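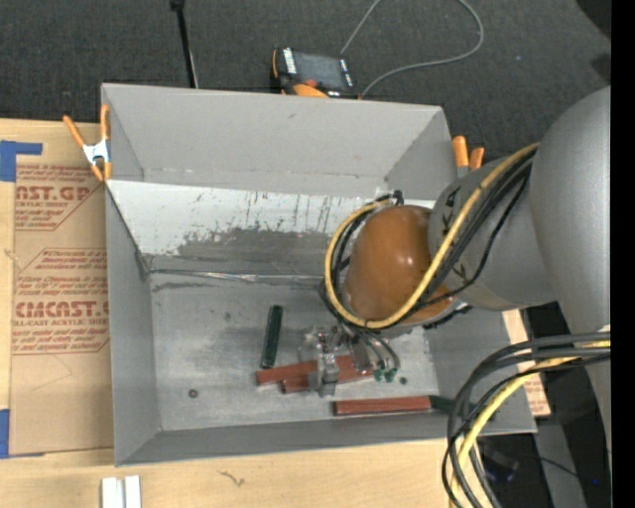
The gray bin on the table, with the last of the red and green blocks in it.

I have been trying to get the back room into a state where both tables can be used again, and the gray bin was next on the list. It has held blocks for as long as I've had it. Before that it held paint trays at my old place in Womesbridge, and before that I don't know, because I bought it used in 2000 and it came with its history already on it. The upper part of the far wall is fairly plain, but lower down there's a wide pale strip that is scratched all over, with a gray patch where the light coating is gone. I scrubbed that strip once with a kitchen pad and it made no difference that I could see.

The bin is a good size for the table, and the sides slope, so when you tip blocks in they slide toward the bottom and stay there. I have tried sorting on a bare tabletop and I end up on my knees looking under things. The floor in that room is dark charcoal and a dark green block on it might as well be invisible. So sorting happens in the bin.

Most of the blocks are from a Tarkholm set, which I bought from a man selling out of his garage for 40 dollars. It was supposed to be the full set. It had no lid and no sheet, so I've never been certain what full means. The rest are from a smaller set called Pisska that was given to me in a bread bag. The two have been mixed together for years and I had given up on separating them, until I noticed last winter that the Pisska ones are very slightly shorter. You can't tell by eye unless they're side by side. You can tell right away if you're building anything more than a few rows high, because the top goes off level and then the whole thing leans.

My method, if anyone wants it, is slow. I take out everything that is obviously not a long block first. That means the cubes, the arches and the half rounds, and each of those has its own drawer in the old card cabinet. Then I pull the natural colored long ones. The dark green and the reddish-brown ones go last, and they're the ones I have to check against a known block. I keep a Tarkholm block on the windowsill for this. Stand the two up together on something flat and run a finger across the top. If there's a step, it's a Pisska.

When I got down to the five in the picture it was already getting toward supper. Three red, two green. I call them red, but they're more of a reddish-brown, close to the color of an old flower pot. I put off checking them until the next morning, and then all three of the reds came out as Tarkholm and the greens were one of each. I had expected the opposite. I thought the greens were all from the same box because the color is so close. I put them on the sill in full sun and still couldn't see a difference.

Then there's what I call the crumbs. Every time I empty this bin there are a few little pieces at the bottom that don't belong to any drawer. This time it was a couple of small green ones, a tiny round one in dark green, and off by itself on the left side a small dark round thing with a reddish center. I've had that one in my hand several times since and I can't place it. It isn't from either set as far as I know. It could be off a game. I used to have a game called Ha, which had a lot of small markers and which I gave away without checking it was complete, so if you got Ha from the church sale table in Womesbridge and you're short a marker, I may have it. I've put it in the jar with the odd buttons.

The small green pieces I think are spacers or wedges, but I have never seen one in use. If they came with the Tarkholm set there should be more than this. I looked in the bread bag again and there was only dust and one twist tie.

A few people have asked what I store the sorted ones in. The long blocks go in shallow wine crates that slide under the second table. I wanted matching boxes with lids and I priced them, and then I got the crates for nothing from the store on the corner. They do snag. I sanded the rims and rubbed some paste wax along the bottom edges and now they pull out without a fight. I marked the ends with masking tape and a pencil. I tried a label maker before and the labels curled up within a month, so tape it is.

I also wiped the inside of the bin while I had the chance. Warm water, a little dish soap, and an old toothbrush for the seam at the back, the shiny wrinkled one that runs along the rear edge of the floor. Grit collects in it. The smudges on the floor of the bin mostly don't come off, and neither do the small dark spots, and I don't think the blocks mind. There's a dark worn line along the top of the left wall too that I left alone. I dried it with a dish towel and stood it on end overnight.

What I have now is the long blocks in two lots, the drawers filled, and the start of a list. The list is just shape, color and set, on the back of an envelope at the moment. I'd like to get it onto a proper sheet so that I can see what's short. I already know I'm low on arches. I also seem to have far more half rounds than any one set would need, which makes me wonder if there was a third set in there at some point, maybe from whoever had the Tarkholm box before the man in the garage.

If you own a Tarkholm set with the sheet still in it, I would like to see what it says about the small green pieces. A scan or just typing out the line would be fine. The comments are open and I check them most evenings.

Next is the shelf by the door, which is mostly jigsaw puzzles, and I'm going to have to do at least one of them to find out whether it's all there. I've cleared one end of the table for it. I'm starting with the lighthouse on Tuesday.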